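Subject: Re: [verbridge-tenants] bin liners, again (and the small bins)
From: Marichka Palamarchuk
To: verbridge-tenants list

Hi all

Quick one between things, sorry for the delay, I was off with my back until this morning. Answering Lyle and also Valentyna's two messages from last night in one go so it doesn't turn into six threads.

Lyle Obi wrote:

> Hello everyone,
>
> Could someone tell me what we are meant to be doing with the small
> bins on the second floor? Since the big grey ones went from the
> corridor everyone is using the little ones by the tables and half
> of them have no bag in. I emptied one yesterday that had soup in it.
> Straight in the bin, no liner. I am not doing that again.
>
> Also the bags in the cupboard by the lift are the wrong size. They
> are the enormous ones for the kitchen. You put one in a small bin
> and there's more bag on the floor than in the bin.
>
> Is there an order going in? Who does it now that Bohdan has moved
> upstairs? And can we please go back to the bags with the ties.
>
> Thanks
> Lyle

> Is there an order going in?

Yes. Went in yesterday, Bansal, same people as the paper towels. 260 of the small ones. They come on rolls, purple, thin, a bit flimsy but fine for paper and teabags. First few rolls are here already and in the cupboard, LEFT hand side, second shelf down. The kitchen ones are on the bottom shelf and please leave them there, they cost a lot more each and we were getting through a roll in no time with people cutting them down. Don't cut them down.

> Who does it now that Bohdan has moved upstairs?

Me, for now. Solomiia has the cupboard key if I'm not in. Bohdan still has the login for the Bansal account but he has asked nicely not to be asked.

> can we please go back to the bags with the ties

No, sorry. Looked at it. Bansal only do the tie ones in the kitchen size and Tultuson wanted a minimum order that would have lasted us till we're all retired. You can knot the thin ones perfectly well if they're not full to the top. Which brings me to

HOW FULL. Two thirds. If you can't get your hand round the neck of the bag it's too full. Several people have told me they "just push it down". This is how they split.

> what we are meant to be doing with the small bins

Right so, the way it works from now on:

Small bins are for dry stuff. Paper, wrappers, packaging, tissues. Teabags if you must, squeezed. No soup. No half cups of coffee. Food goes to the kitchen, it's a thirty second walk.

Whoever takes a bag out puts a new one in, there and then. Don't leave it for the next person. If you've run out on your floor come down to the cupboard or ask.

Putting them in, as Valentyna asked and I did say I'd write it down: tear one off, rub the end between your fingers til it opens (they stick together, it's maddening, damp fingers help). Shake it out. Put the bin up on a table if you've got a bad back like me, saves bending. Drop the bag in, then turn the top over the rim all the way round, a good hand's width. Get your fist in and push the bottom down so there's no air trapped under it, otherwise the first thing you throw in drags the whole lot down with it. If it's baggy round the top, twist the spare bit and tuck it under.

Wipe the bin first if it needs it. Spray is under the sink, Fumar one in the white bottle, not the floor stuff.

Valentyna also asked wether we can just have one bin between two tables instead. I'd be happy with that, less to empty. Floor 2 are going to try it through March and see. If yours is one of the spares, stack it by the cupboard, clean please. I have had one back with chewing gum on the bottom of it and I've a fair idea whose.

Cost, because somebody will ask: the order was £6 over last time and that's delivery. It gets split the same way as the towels, it'll be on your next sheet as "sundries". I said I would list it separately and then couldn't make the form do it. If your sheet says 115 anything in the sundries column that's the item code not pounds, two people have already rung me.

Recycling: separate question, haven't forgotten. Cardboard still goes flat by the back door. Flat. The collection people won't take boxes with other boxes in them and I got a note about it last time, quite a sharp one.

Solomiia, could you print the bit about putting them in and stick it inside the cupboard door? Cut out the moaning. And if you're passing the second floor, can you check there is a roll up there, I think I left one on the windowsill but may have carried it back down again.

 Any bin that's this sort of size takes them. If yours is much taller let me know and I'll see what Bansal have.

Got to run, phone's going

Marichka

PS. Lyle, sorry about the soup.
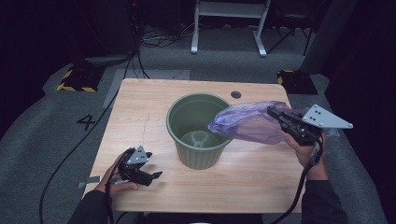

Purple bag, small green bin.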